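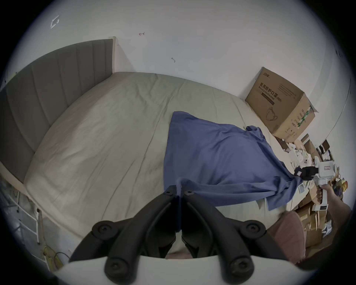
Channel headboard in gray, beige fitted sheet.

Konley Upholstered Bed

Gray padded headboard, vertical channels, pale frame around it. Comes in gray only for now, sand is back in May.

What you get
Headboard, side rails, foot rail, 14 slats, center support, bolt pack, hex key. Mattress and bedding sold separately. Ships in 2 cartons, please check both before you start. If one turns up a day early thats normal, different trucks.

Assembly
2 people. Side rails to headboard first, finger tight only, then foot rail, then tighten the lot. 8 long bolts for the corners, 4 short ones for the center support. Don't mix them up, the long ones will go into the short holes and then they bottom out and you're stuck. Slats last. Bow side up.

Keep the headboard against a wall. It's steady on its own but it's tall, and if you lean back to read every night you'll want the wall there. 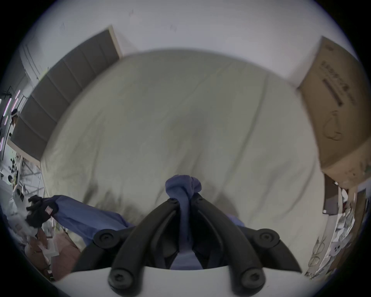 Duygu Yazıcı

With a duvet on. I do the product pages for Mandham and get asked about bedding more than the bed itself, so: pale beige or greige next to this gray is easy. Blue looks good too. Bright white can look a bit cold but plenty of people like it. A big duvet will hide most of the side rail, so don't fuss over the rail finish if thats how you make your bed.

Fabric care
Vacuum the channels with the brush head, top to bottom. Dust sits in the grooves. Spills: blot, don't rub, damp cloth, plain water. No bleach, no steam. Covers are fixed, they do not come off. Creams and hair oil will mark the fabric over time. A pillow stood up in front helps.

Sheets
Any regular fitted sheet for your mattress size. If it keeps creasing up at the headboard end the pockets are too shallow, go deeper. We carry the Ragab set in beige and in stone, both deep pocket. 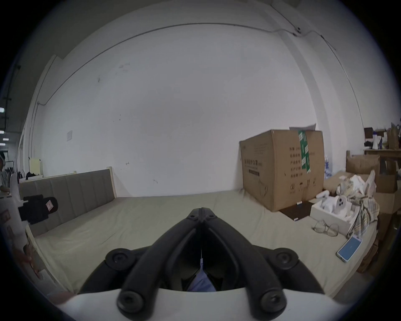 Padded panels and pale frame, against a plain white wall.

Delivery
To the door as standard. Upstairs is extra, ask at checkout. Tell us about tight stairwells BEFORE we load, the headboard carton does not bend. Morning slots go first. Hold on to the cartons until it's built and you're happy, returns need to come back boxed.

Questions on stock or a missing bolt pack, write to Dinesh Gamage at the parts desk. Have your order number redy. Spare slats sold in packs of 4.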